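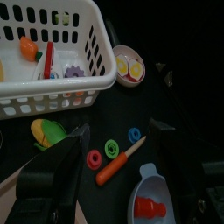

Wrist view, toy sorting set. Basket upper left, hex nuts between the fingers.

Collecting demonstrations for a toy pickup policy

Zdenka Zupan
May 1, 2024
4 min read

The data set stands at 1,489 episodes as of this morning. Of those, 390 were thrown out in review, mostly for one cause, covered below. These are my notes on how the collection is set up and what I would change before starting another one.

The task is put-away. A tabletop has toys on it, the operator drives the arm, and the toys go one at a time into a white plastic basket with slotted sides. One episode is one object: approach, grasp, lift, release over the basket, return to the start pose. I tried longer episodes in January, with the whole table cleared in a single recording. They were hard to label and harder to repair, because one dropped toy near the end spoiled everything before it. Short episodes are dull to record, but a bad one costs very little.

Objects

The toys are play food and play tools. I picked them for shape, with no thought for theme. The hex nuts have a hole through the center, which gives two valid grasps: across the outside, or one finger into the hole. Operators disagree on which is better. I asked everyone to use the outside grasp, and the policy trained on that subset is noticeably steadier than the one trained on both. The screwdriver has to be taken by the handle. The fried eggs are the worst of the lot. They overlap in the pan, and a grasp on the upper one tends to drag the lower one with it.

The bowl and the pan are containers as well as objects, which caused an argument about labels. If the bottle is lying in the bowl and the instruction is "put the bottle in the basket," the bowl should stay where it is. If the instruction names the bowl, the bottle goes along for the ride. I record both cases and write the instruction before the episode starts, never after. Labels written afterward drift toward whatever the operator happened to do.

Layout

Every 40 episodes the table is reset from a printed layout sheet generated by a script called Willow. It gives a rough region and a heading for each toy and leaves the exact placement to the person. Fully random placement sounded better on paper. In practice people get tired and set things down in rows, and the rows end up in the data. Willow also decides what starts inside the basket. A basket that is always empty at the start teaches the model that an empty basket is normal, and it then behaves oddly when a carrot or a gear is already in there.

The table is dark and the light is low toward the far side. Small gray things vanish against it. I kept the dark surface for color contrast with the toys and added a second lamp partway through, so the set has two lighting conditions in it. They are tagged.

What got rejected

The main cause was finger occlusion. From the wrist, the fingers cover a good part of the lower view, and a toy directly behind the left finger may be half hidden at the moment the operator commits to it. The person driving has a fixed overhead view and sees it fine. The policy gets the wrist view only. So the recording shows the arm moving with confidence toward something the model can barely see, and training on that produces confident motion toward nothing.

The fix was to take the overhead view away from the operators. Varner, who had recorded more than anyone, disliked this a great deal, and the pace dropped. The reject rate dropped further. Cesley suggested a compromise in which the overhead view is available between episodes for resets and blanked once recording begins. We have kept that.

Open items

Grasp height on the corn is inconsistent between operators and I have not decided whether to filter it. Dumitrescu wants failed grasps kept with a flag so a recovery behavior can be trained later. I have stopped deleting them, and the storage cost is small. The gripper offset was recalibrated midway and the earlier logs still carry the old value, so anyone loading the raw files should read the calibration entry per session and not assume a single constant.

Next batch uses the same toys with a different basket.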